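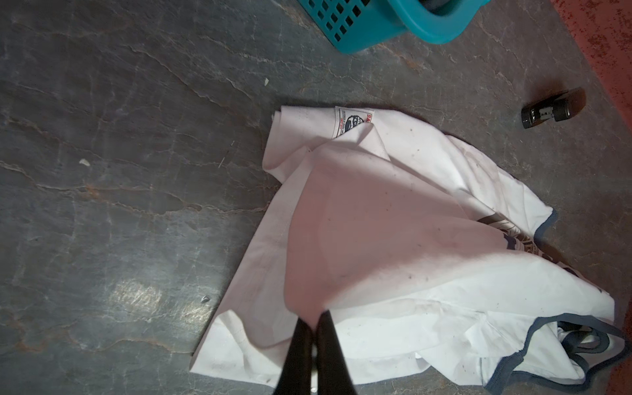 Flelammont Workshop Notes
Home | Kitchen | Laundry | Garage | Teaching Arms | Contact

Search this site Enter a word or part number Go

Tips for teaching a gripper arm to pick up laundry

2023-01-25

These notes cover teaching by demonstration, either by moving the arm by hand or by driving it from a remote handset. They apply to any light arm with a two-finger gripper and a wrist camera. The test arm is a Cai with the stock fingers. Settings are given for that arm and will need adjusting for others.

Choosing the first garment

Start with one thin cotton item. A child's tank top or a plain T-shirt is suitable. Thin cotton bunches into folds that stand up from the floor, and a standing fold is the easiest thing for two narrow fingers to close on. Leave jeans, towels and anything with a zipper for later.

A white garment on a gray floor gives strong contrast. Trim in a dark color, such as navy binding at the neck and armholes, helps the operator tell which part of the garment is on top. It does not help much with depth. Use the folds for that.

Do not lay the garment flat. Drop it from waist height and teach on whatever shape it lands in. Pick it up and drop it again between demonstrations. A set recorded on one fixed shape will fail on the next one.

Where to grip

1. Aim for the largest raised fold near the middle of the garment.
2. Bring the fingers down with the tips across the fold.
3. Avoid straps and binding loops. A strap can be lifted, but the rest of the garment swings and may catch on the basket rim.
4. Avoid sewn labels. The stitching is stiffer than the cloth and the grip is uneven.
5. Avoid printed areas where there is a choice. Some prints are slick, and cloth behind a print does not pinch as readily.

If no fold stands up, press both closed tips lightly into the cloth, open them a little, and close again. This gathers a ridge. Record the whole motion, including the gathering, as one demonstration.

Moving the arm by hand

Put the arm in free-move mode and hold it behind the wrist. Holding it at the fingers flexes them and records a false tip position. Keep your own hand and sleeve out of the wrist view. Frames with a human hand in them have to be trimmed, and trimming often removes the approach, where most of the useful information is.

Move at one steady speed. Pause for one second before closing the gripper and one second after. The pauses make it simple to find the grasp when sorting recordings.

Driving by remote control

Remote driving is slower but leaves the view clear. Set the handset to its lowest speed for the last part of the descent. On the Cai this is 20 percent. Use 60 percent for travel between the garment and the basket.

Drive from the wrist view only. If the operator looks directly at the floor, the recording will contain moves that the camera gave no reason for, and the arm cannot learn those. Turn the chair around if necessary.

Fingers on the floor

Stone and tile are hard on finger tips. Set the lower limit so that the tips press the cloth but do not load the joints. A paper test works: at the lower limit, a sheet of printer paper under the tips should drag when pulled and should not tear.

Check the limit again in each part of the room. An old floor with cracks or filled seams is seldom level. Rugs at the edge of the work area need their own limit, or should be marked off as out of bounds.

Glare is the other problem with smooth floors. A bright patch beside the garment can shift the camera exposure and wash out a white fold. Move the lamp or close the blind. If neither is possible, record part of the set with the glare present so that it is covered.

What to leave on the floor

For the first 30 demonstrations, sweep the floor and clear everything except the garment and basket. After that, allow normal clutter. Small toys, chips and crumbs are all useful, provided the operator ignores them every time. A toy car picked up in one recording and ignored in the next gives the arm conflicting instructions.

A toy that touches the garment should be treated as part of the problem. Grip on the far side and lift straight up.

The basket

A plastic basket with open lattice sides is acceptable. Keep it near the edge of the wrist view at the start of the descent. The arm then has some record of where the basket stands before it moves away from the cloth. Move the basket a hand's width every few recordings.

Raise the garment clear of the rim before crossing. Open the fingers fully over the center. Cloth tends to cling to matte rubber tips; if it does, add a short wrist turn after opening and use it in every demonstration.

Keeping records

Label each recording as picked, dropped or missed. Keep the missed ones in a separate folder. Our Pevov log sheet has a column for garment type and one for lighting, and both are worth filling in. The full laundry set stood at 499 recordings when this page was written. The sheet will be reissued in May with a column for floor type.

Floor dirt transfers to white cotton during long sessions. Wash the garment before using it as a vision reference, or specks will be stored as part of its pattern.

Related notes
Replacing worn finger tips
Sorting socks with the Hamevville tray
Wrist camera cleaning and focus
Setting soft limits on a kitchen counter
Teaching a drawer pull by hand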